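New Regional Fiction List Opens With a Valley Mystery and a Call for Readers

Fuslow Press is delighted to announce the launch of Una, a new list of novels set in small towns, farm country and out-of-the-way places. The first title, The Urkine Road, goes on sale in December in paperback, e-book and large print, with an audiobook to follow in spring.

Una has been more than a year in the making, and the whole office is thrilled to see it reach the shelves. The list will publish 3 novels in its first year and 6 in its second, all of them stories where the place matters as much as the plot. Some will be mysteries, some will be love stories, and a few will be both at once (we have a soft spot for those).
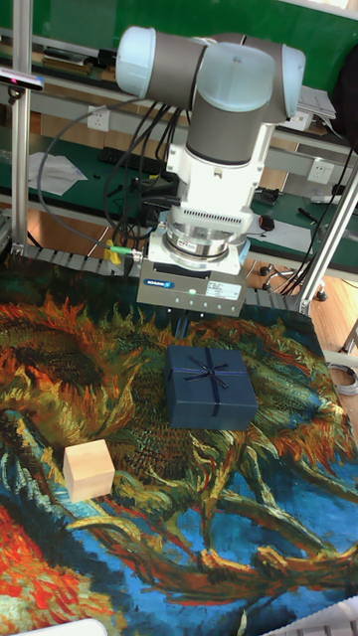

ABOUT THE FIRST BOOK

The Urkine Road is a mystery with a slow-burning romance running through it. It opens on the night a milk truck is found parked across the only road into the Urkine valley, with its lights on, its doors locked and its driver gone. The town at the head of the valley is called Husar. It has a feed store, a school with two classrooms, a church that shares its pastor with three other churches, and a diner where everybody already has a theory by breakfast.

The story is told by two people who would rather not be talking to each other. One is a large-animal vet who left Husar at eighteen and has come back to run her late father's practice until she can sell it. The other is the county road supervisor, who found the truck and who was once engaged to her sister. They don't agree on what happened that night. They don't agree on much at all, at first, and their arguments are some of the best pages in the book.

What pulled our editors in was the weather. The whole novel takes place over one long winter, and the snow is nearly a character. Roads close and people are stuck wherever they happened to be, which means a suspect may be spending the night on your couch. There is a chapter set entirely inside a calving barn during an ice storm that had two of our staff missing their train stops on the same afternoon.

The mystery plays fair, too. The clues are all there for a reader who wants to work them out, and the last fifty pages move fast. Readers who come mainly for the romance will find that it is given real room to grow. It stays on the gentle side, with most of the heat in what the two of them can't quite bring themselves to say.

A few words from the opening chapter:

"You could see the truck from a long way off. It sat there lit up like a house with company coming, and I remember thinking that somebody was going to be late with the milk. I had driven that road every working day for years and I still slowed down, the way you do in a strange town."

HOW THE BOOK CAME TO US

The manuscript arrived during our open reading month, when writers without an agent are welcome to send us a full novel. We received 1375 submissions, the most we have ever had, and every one of them was opened and read by at least one person on staff. The Urkine Road came in near the end of the month with a one-paragraph cover letter and no chapter titles. The first reader passed it on the next morning with a note that said only "barn chapter!!" and it went around the office from there.

The author is a first-time novelist who writes as Una's very first signing and has asked to let the book do the introductions for now. We're happy to go along with that. There will be an interview in the back of the paperback, covering winter driving, the trouble with writing dogs, and how the ending changed between the second draft and the fifth.

The edit took most of a year. The biggest change was to the road supervisor, who had only a handful of chapters in the first version and now carries half the book. A subplot about a land sale was trimmed down, and one character who didn't survive the early drafts is now alive and well and working at the feed store. Our copy editor also drew a map of the valley to keep the driving times straight, and everyone liked it so much that a tidied-up version is printed inside the front cover.
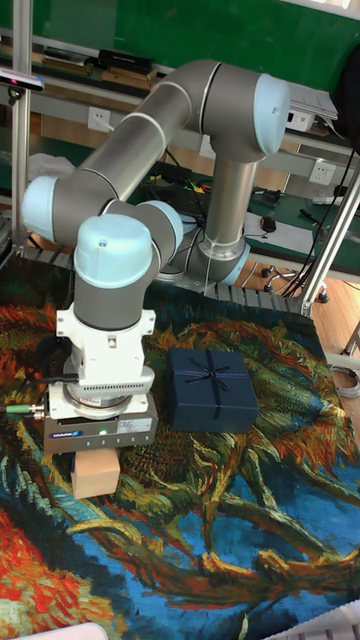 The large print edition will come out on the same day as the regular paperback, something we have wanted to do for years. Too often readers who need bigger type have to wait months while their friends and book clubs move on without them. Every Una title will be handled this way from now on, with the same cover and the same extras at the back. Libraries can order both editions together through their usual supplier.

The audiobook will have two narrators, one for each side of the story. We have heard the test recordings and they are wonderful - dry and funny in the right places, and very good on the cold. A sample chapter will be free to stream once recording is finished.

EARLY COPIES FOR READERS AND BOOK CLUBS

We are giving away 400 early copies of The Urkine Road to readers, reviewers, librarians, booksellers and book clubs. You don't need a big following or a fancy blog to ask for one. If you write about books on your own site, post in a reading group, run a shelf of staff picks or just talk your neighbors into reading things, we would love to hear from you.

To ask for a copy, fill in the form on the Una page of the Fuslow Press website. Tell us where you usually share your thoughts on books, whether you would like a paperback or an e-book, and the last novel that kept you up too late. (That last question isn't a test. We are always looking for something to read.)

Book clubs may ask for up to six paperbacks per group. Each club set comes with a printed reading guide that has discussion questions, a short note on the setting, and the recipe for the diner's buttermilk pie, which turns up in the story so often that our early readers began asking for it. The guide does give away the ending on its last page, so whoever opens the package may want to keep that part folded over until the meeting.

We ask only that reviews be your own opinion, good or bad, and that you mention you were given the book. Please keep the driver's name out of your review, as it gives away more than you might think.

WHAT IS COMING NEXT

The second Una title will be a summer book, set at a lakeside campground in its last season before it closes for good. It follows three generations of the same family through a single week, and it is the funniest manuscript we have bought in a long time. The third is a quieter story about a piano tuner who covers a huge stretch of dry country by car and begins to notice that someone has been visiting the same houses just ahead of him.

There is also good news for anyone who finishes The Urkine Road and wants more of Husar. A second novel set in the valley is already being written. It takes place in the spring after the first one, when the snow goes and the river comes up, and several people from the first book return, including the pastor and the very opinionated diner cook. Each book will stand on its own, so new readers can start with either, although starting at the beginning will keep a few surprises safe.

NOTES FOR BOOKSELLERS AND LIBRARIES

The paperback has a matte cover and runs to roughly 350 pages. Counter displays, shelf cards and a small poster of the valley map can be ordered free of charge with any opening order. Stores and libraries that would like to hold a reading night can ask for an event box, which holds bookmarks, a set of excerpt cards to read aloud and a mystery game for guests based on the first three chapters.

An online evening for booksellers and librarians will be held on a Thursday before publication, starting at 7 p.m. The editor of the list will talk about the year ahead and take questions, and everyone who signs up will get an e-book of the first title whether or not they can make it on the night. The date and sign-up link will be posted on the Una page.

Open reading will return next year, with the same rules as before. Send a finished novel, a short letter and a one-page outline that includes the ending. We are especially keen to see stories set in mining towns, fishing harbors and river country, and we would be very glad of a good ghost story.

ABOUT FUSLOW PRESS

Fuslow Press is an independent publisher of popular fiction. It publishes crime, romance, family stories and short fiction in print, e-book and audio. Una is its newest list and its first devoted to stories of country and small-town life.

Review copies, cover images, the excerpt and the valley map are available from the Fuslow Press publicity desk through the contact form on the company's website. Please put "Urkine Road" in the subject line and allow two working days for a reply.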